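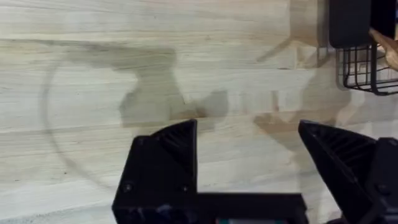
Workshop > Tables and Worktops > Oil Finishes

Search guides, finishes, tools
Go

Re-oiling a pale strip-laid tabletop for kitchen use

6 min read

The procedure covers solid wood tops made of strips glued side by side, in a pale species, finished with a penetrating oil. It doesn't apply to lacquered or varnished tops, which need a different repair, or to veneer, which can be sanded through in a few passes. If the finish is unknown, run the test in the first section before buying anything.

The work takes an afternoon plus curing time. The top can stay on its frame.
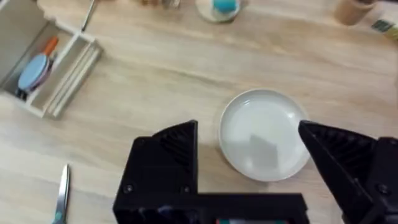 Text: Otbridge Workshop Notes
Published 2024-05-19

Identify the finish

Put a few drops of clean water on the top in a place that sees daily use, and the same near a corner that doesn't. Leave them for ten minutes and wipe.

An oiled surface in good condition holds the water in beads and shows no mark after wiping. A worn oiled surface darkens under the drop and dries back to its old color within the hour. A lacquered surface holds the water whatever its age, and usually has a continuous film that can be felt with a fingernail along a scratch. If there is a film, stop. Oil will not go through it, and the result is a sticky layer that never cures.

Where the corner beads and the work area darkens, the top is oiled and worn in use. That is the normal case. It is possible to treat only the worn area, but on a pale top the border between old and new oil stays visible for months. Treat the full surface.

Materials

- Hardwax or hardening oil rated for food surfaces, clear or with a trace of white. Cleder Clear 1005 is what we use on maple, ash and birch. It leaves a low sheen.
- Abrasive sheets: a medium grade for marks, and a fine grade of around 300 for the final pass.
- A cork or rubber sanding block, long enough to span at least two strips.
- Lint-free cotton cloths.
- A vacuum with a brush head.
- A scraper with a straight edge, for dried food and glue.
- Nitrile gloves.
- A metal bucket with a lid, half filled with water, for used cloths.

Raw linseed oil is cheap and will work, but it yellows a pale top noticeably in the first year and takes days to cure. Olive and sunflower oil do not cure at all.

Clear and clean

Take everything off the surface, including anything that normally lives at one end of it. Tableware and trays protect the wood under them from light, so expect the footprint of a tray that has stood in one corner to be paler or darker than the rest. Sanding removes most of that difference. The remainder evens out once the top is used and the tray is moved now and then.

Scrape off raised deposits with the scraper held low. Wash with warm water and a small amount of dish soap, one section at a time, and wipe each section dry before starting the next. Do not flood the joints between strips. Water that gets into an open joint swells the edges on both sides, and the ridge will then be sanded flat and reappear as a groove when the wood dries.

Let the top dry overnight.

Check the joints

Look along the surface with a lamp at a low angle, first from the end and then from the side. The joint lines should read as thin, slightly darker lines with no step between neighboring strips. Run a fingertip across them. A step that can be felt but not seen can be left to the sanding block. An open joint should be filled before sanding with a slow glue mixed with fine dust from the same wood, pressed in with a plastic card, and left to harden fully.

Do not fill with white or neutral wood filler. It takes no oil and will show as a chalk line for the life of the table.

Sand

Work with the grain for every pass. On a strip-laid top the grain direction is the long direction of the strips, and it is the same across the whole surface even where the color of one strip differs from the next. Tan and brown streaks in pale wood are part of the timber and cannot be sanded out. It is common to see people chase them and end with a hollow.

1. Medium grade over stains, rings and raised fibers only. Feather the edge of each patch outward.
2. Medium grade over the full top, with even pressure, in overlapping lanes from one end to the other.
3. Vacuum.
4. Wipe with a barely damp cloth to raise the fibers, and let dry.
5. Fine grade over the full top. Two light passes are enough.
6. Vacuum again, then wipe with a dry cloth until the cloth comes away clean.

Take off less at the front edge than seems right. Edges lose material quickly and there is no putting it back. Ease the corner with three or four strokes of the fine grade and leave it.

A random orbital sander can be used for step 2. For step 5 sand by hand - swirl marks that are invisible on bare wood come up clearly under oil, and pale species hide them least once the finish catches the light.

Apply the oil

Room temperature should be between 60 and 75 °F, with a window open. Keep direct sun off the top while working. Stir the oil, do not shake it.

Pour a small pool at one end and spread it with a folded cloth along the grain. The layer should look wet and even, with no standing oil. Finish one lane of strips from end to end before starting the next, so that the overlap falls on a joint line.

After fifteen minutes, check for dry patches. End grain and recently sanded stains will have absorbed more. Add oil to those spots only. After another fifteen, wipe off everything that has not gone in, first with the working cloth and then with a clean one. The surface should feel almost dry. Most failed finishes come from this step being rushed: oil left on top cures to a soft skin that picks up the outline of whatever is set on it.

Leave for at least 4 hours, or as stated on the can if that is longer. Then repeat with half the quantity. A third coat is useful on a new or heavily sanded top and has little effect otherwise.

Put used cloths in the bucket under water straight away and close the lid. Cloths soaked in hardening oil can heat up and ignite by themselves when folded or piled.

Curing and first use

The top can carry light objects after 24 hours. Full cure takes about a week in summer and can take twice that in December in a cool room. Until then:

- No water left standing. Wipe spills at once.
- No hot pans, with or without a trivet.
- No plastic trays or mats lying flat. They keep air from the finish, and the oil below stays soft.
- Glazed plates may be used for a meal but should be lifted, not slid. The unglazed foot ring on the underside of a plate is abrasive and will leave arcs in a fresh finish.

The last point applies in a weaker form for as long as the table is in use. Check foot rings by rubbing them on the back of a used abrasive sheet. If they scratch the paper, smooth them by rubbing two plates foot to foot under running water.

For a compartment tray that holds utensils on the table permanently, fit thin felt dots at the corners after the cure. They lift the base enough for air to pass. Replace them when they flatten. Rinse and dry utensils before they go back in the tray, as water collects in the bottom of the compartments and gets onto the wood whenever the tray is tipped.

Maintenance interval

Repeat the water test every few months. When the drops stop beading in the work area, wash, let dry, go over the top once with the fine grade by hand, and apply one thin coat. Sanding with the medium grade should not be needed again for years if this is done on time.

The Gravside and Colombo tops we have treated this way differ in one respect. Colombo ships with a factory wax over the oil, and it has to be removed with a solvent cleaner before the first sanding or it will clog the sheets. The Gravside top can be sanded as delivered.

Fresh stains

Coffee, tea and red wine: wipe, then dab with a cloth dampened with soapy water. Do not rub across the grain.

Black marks from wet steel: these are a reaction between iron and tannin and go deeper than the finish. Treat with oxalic acid wood cleaner according to its label, rinse, dry overnight, and re-oil the area. On maple and birch they are rare. On oak, keep cans and cast iron off a damp surface.

Grease: cover with cornstarch, leave for an hour, brush off. Grease that has already soaked in can be left alone. It will darken the spot slightly, and the next coat of oil brings the surrounding wood closer to it.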